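Two finger sets, one plastic bag problem
29 Mar 2024

The stock fingers that came with the Avden grippers are fine on anything with a hard edge. Mugs, remote controls, a closed book on its side. They are much less fine on thin plastic film, and film is most of what ends up on the floor in a lived-in room. I spent the last stretch of evenings comparing them against the long fingers from Luik, with the same arms, the same controller and the same list of objects. These are my notes, mainly so I don't have to work it out again in June when the second base arrives.

The setup

Two arms on one mobile base, both six-axis, both driven by a Lanico controller over a single bus. The gripper is a parallel two-finger unit with position and current feedback. There is no force sensor at the wrist. Anything I say about grip force is inferred from motor current, so treat it as a relative number. The head camera feeds the operator view and the recorder. Teleoperation runs through Pastell, which I have complained about before and will complain about again below.

The Avden fingers are short, wide at the tip, with a molded rubber pad. The Luik fingers are longer and taper to a narrow tip, with a thin pad bonded on. They share a bolt pattern, but the Luik set needs a 3 mm spacer or the tips cross slightly at full close. The data sheet doesn't mention the spacer. I found it in the drawing for a different part number.

Controller settings

Before any comparison I fixed the closing profile, because the default one hides the differences between fingers. Out of the box the Lanico closes at full speed until current rises, backs off, then holds. On a rigid object that works. On film the current never rises by enough to trip the contact threshold, so the fingers simply travel to the end stop and the controller reports an empty close. It then relaxes to save heat, and the bag falls out.

What I changed:

Contact threshold: lowered to the minimum the firmware accepts.
Relax on empty close: off.
Hold current: 700 mA for both finger sets.
Closing speed over the last part of travel: one quarter of default.

Turning off the relax behavior made more difference than the fingers did. If you only have time for one change, make it that one. The penalty is heat. With a constant hold the motor case gets warm enough to notice, and I would not leave it closed over lunch. I now have a timer in the script that opens the gripper if it has been holding for too long without any arm motion.

The closing speed matters for a duller reason. At full speed the fingers push a little air ahead of them, and a light bag lying flat moves away. You can watch it happen on the wrist log as a series of confident, empty closes.

The object list

Mixed soft items: thin shopping bags, T-shirts, socks, a tea towel, sheets of paper, one folded and one flat. I also kept a few hard objects in the rotation to see what the long fingers cost me there. Every attempt was logged, including the ones where I had lined up badly and knew it. Total was 1451 attempts across both finger sets, of which 127 were thrown out because Pastell dropped the operator link partway through the motion. The link drops were spread evenly enough that I don't think they favor either side, but I haven't tested that properly.

Results by material

Film. The Luik fingers win clearly. The narrow tip gets under a fold, and a fold is all you need. With the Avden set, the wide tip presses the bag flat first, and then the pads slide over the top of it. The approach that works with the long fingers is to come in at a shallow angle, open only partway, touch the floor lightly and close while lifting. On carpet you can press a little harder than you'd expect, as the pile gives. On a hard floor the same motion makes an unpleasant noise and will eventually take the edge off the pad.

Cloth. Close to a tie. The Avden rubber is grippier and takes a bigger pinch, so heavy cotton stays put when you swing it. The Luik tips pick up socks more easily and let go of them more easily too, which matters if the target is a small bin. With rubber pads a sock sometimes clings to one finger after opening and has to be shaken off.

Paper. Flat paper on carpet defeated both. Crumpled paper is easy for both. A sheet on a table edge can be slid off and pinched, though only the long fingers did it without bending the sheet.

Rigid objects. The Avden set is better, and it isn't close for anything heavy. The long fingers flex. At the hold current above I could see the tips toe outward on a full water bottle, and the contact patch moved back toward the root. It held, but I didn't like it.

Reach and visibility

One thing I had underrated is how much the finger length helps the operator. With the short fingers, the wrist section blocks the head camera's view of the contact point for most downward grasps. You end up steering by memory for the last bit of travel. The long fingers put the tips far enough out that you can usually see them right up to contact. I suspect a fair part of the improvement on film comes from this, and I don't have a clean way to separate it from tip shape. A short finger with a narrow tip would answer the question. I may print one.

The living room sessions were the most useful, mostly for the clutter. A bench test gives you a bag placed neatly on a mat. A room gives you bags on the floor, bags on furniture, clothes heaped on a seat, and a patterned carpet that does nothing to help you judge depth. My floor-contact habit from the bench had to be relearned. I was stopping short almost every time at first.

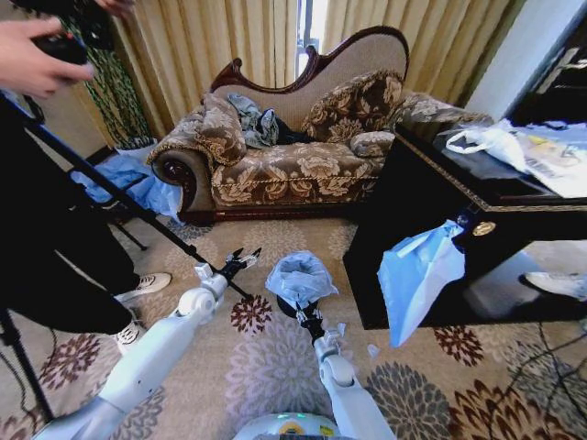 Right gripper holding a pale blue bag, left one open toward the sofa. There is another blue bag on the carpet at the sofa's left armrest.

Bags hanging from furniture are their own case. A bag lying on a surface can be pinched anywhere there's a fold. A hanging one swings when touched, and if it's caught on something you find out through the arm, as a slow rise in joint current – by then you're pulling on the furniture. I added a current limit on the shoulder joint during lifts, which stops the motion and leaves the gripper closed. The operator then decides. It triggers too early with the arm fully extended, so the limit needs to scale with reach. That's on the list.

Pastell

Still dropping the link, still reconnecting without saying so. The bigger issue for this kind of work is the trigger mapping. The input is linear across the full finger travel, so the last few millimeters, where everything interesting happens with film, correspond to a sliver of trigger motion. I put a curve on it in a small shim between Pastell and the controller. It took an evening and should have been a setting. If anyone wants the shim, it is in the same repository as the logging scripts, under tools.

Where I've ended up

Luik fingers on both sides for floor pickup and soft items, with the spacer fitted. I tried a mixed pair, Luik on the right and Avden on the left, and it's a reasonable arrangement if one arm mostly holds a container. The trouble is that the tool offsets differ, and I kept forgetting which calibration was loaded. One collision with a table leg was enough to put me off that.

Pad wear on the Luik set is visible at the tips already. Replacement pads are sold only as a complete finger, so I've ordered a sheet of the same thickness and will try bonding my own. The spacer drawing is in the repository too, with the bolt length you'll need.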